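# Packing and prep catch-up, Tirncombe site, 2025-01-03

Me on notes again, so blame me (Mireille Hourani) if I've got you wrong. Anderson Vieira chaired. Early packing shift, late packing shift, returns and Lâm were all represented. Lâm is the agency that sends us our seasonal people, for anyone new. Fillano dialled in for the first part and then lost their line, so their bits are from the first half only.

## Left over from December

We went through the old list quickly. The stools have come. The lockers haven't, and I've chased twice. Late shift asked again for the radio back and Anderson said yes as long as it's off during handover, so that one is closed at last!

The bigger leftover was the question we all went home with in December, which was what Mulico means for the bench jobs. Mulico is Fillano's name for the whole package, so the arms, the hands, the software and the training that goes with it. Anderson said he'd rather go through what has been agreed than what people have heard in the canteen, and I've tried to keep the two apart in these notes.

What has been agreed is a trial of 30 shifts. The hands work on picking up and placing single items, the sort of thing we do when we fill the small mixed boxes. They don't do lids, labels or anything with tissue paper. Nobody's hours change while the trial is on, and Lâm have the same promise in writing for their people. After the 30 shifts we sit down again, all of us, before anything is signed.
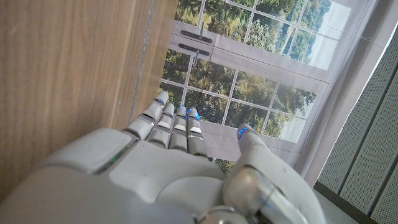

Early shift wanted to know who decides what counts as a good result. Anderson said it's partly speed and partly how much help the hands need from us, and that Fillano's own numbers won't be the only ones on the table. We'll keep a tally of our own. I said I was happy to look after the tally, provided people write down the boring shifts as well as the bad ones (you know who you are).

There was a fair bit of talk about the word "help". If somebody from packing has to stop and put an item back where the hand can reach it, is that help? Late shift said yes, obviously, and that it should go down every time. Fillano's person thought small nudges could be left out. We went round this twice and ended up with late shift's version. If you get up from your own bench for it, it goes on the tally.

## Training places

There are three places on the operator course and they'll go to people who are here already. I was really pleased about this one, and I said so in the meeting, probably at too much length. The course is 60 hours, all in paid time, and covers starting up, stopping, moving the arms by remote control and checking the fingers over at the end of a shift. You don't need to be good with computers. You do need to be all right with doing the same small thing a great many times, and most of us have had years of that.

Put your name down with me. Anderson will pick with one person from each shift sitting in, so it isn't only his choice. Lâm asked whether agency people can apply. Anderson hadn't thought about it and said so, and he'll come back with an answer next time. I've put it in the actions so it doesn't slide.

Returns asked what happens to the pay of the three who go. They get the bench lead rate while they're operating. Whether it sticks afterwards hasn't been settled, and several people weren't happy with that. I'd say the mood in the room dipped a bit there. Anderson agreed to get it written down one way or the other before the course starts.

## What the practice table is for

Plenty of you have only seen the table in passing, so we spent some time on it. It's set up for single objects with awkward shapes, and the idea is that an operator gets used to one hand and then both together. Round and slippery things are the hard ones — anybody who has ever packed pears will say the same.

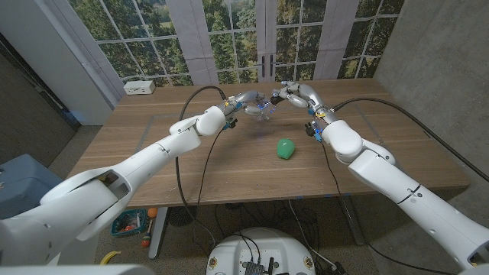

*Practice table, both hands close to the clear cup, green pear-shaped object in front.*

Early shift's worry was that the table practice is a long way from a real bench at full tilt. At our busiest we're doing 600 mixed boxes in a shift, with people leaning across each other and somebody always shouting for tape. Fillano said the trial starts slow on purpose and that the first week isn't meant to be compared with a normal bench. Fine, but we asked for that to be said in whatever report gets sent upstairs, so that it doesn't come back to us later as a promise or as a grumble. Anderson will add a line.

We also talked about what the rest of us would be doing if the hands did take on the single items. The honest version is that it leaves us the fiddly finishing, the checking and the odd orders. Some people would love that. A couple said the plain filling is the part of the day when you can chat and rest your head, and if all that goes, the work left over is more tiring even when there's less of it. I thought that was the best point of the whole meeting and I've asked for it to be on the agenda when we review. We might need the breaks moved about, or more swapping between benches.

## Safety and who stops what

Nobody reaches over the table while the arms are powered. Anyone can call a stop, from any shift, agency or not, and you won't be asked to justify it on the spot. Write it in the book afterwards. Cables get a look at the start and the end of each shift, and that's a job for whoever is operating, so please don't tidy them yourself.

Late shift would like the stop drill run properly, with people standing in their real places, and not read out from a sheet. Agreed. Anderson will run it once per shift before the trial begins.

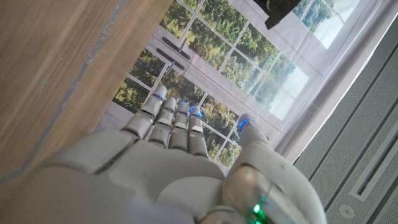 If a hand stops in the middle of a pick, who clears it?

The operator on shift does, and everyone else carries on at their own bench. If the operator is on a break, it stays stopped until they're back.

Returns then asked if a stopped hand would be counted against the bench it's standing next to. Anderson said it wouldn't, and I've written that down in capitals in my own notebook.

## Actions

- Anderson: answer for Lâm on agency people and the course.
- Anderson: operator pay after the trial, in writing, before the course starts.
- Anderson: line in the report about the slow first week.
- Anderson: stop drill, once per shift.
- Me: tally sheet, with a column for getting up from your bench.
- Me: names for the three course places.
- Me: lockers (again).
- Fillano: send the finger checklist in plain English, large print please.

Any other business was the kettle, which trips the socket if the heater's on. Use one or the other until it's been looked at. Next meeting is when the operators have been picked, and I'll put the time up by the clocking-in machine.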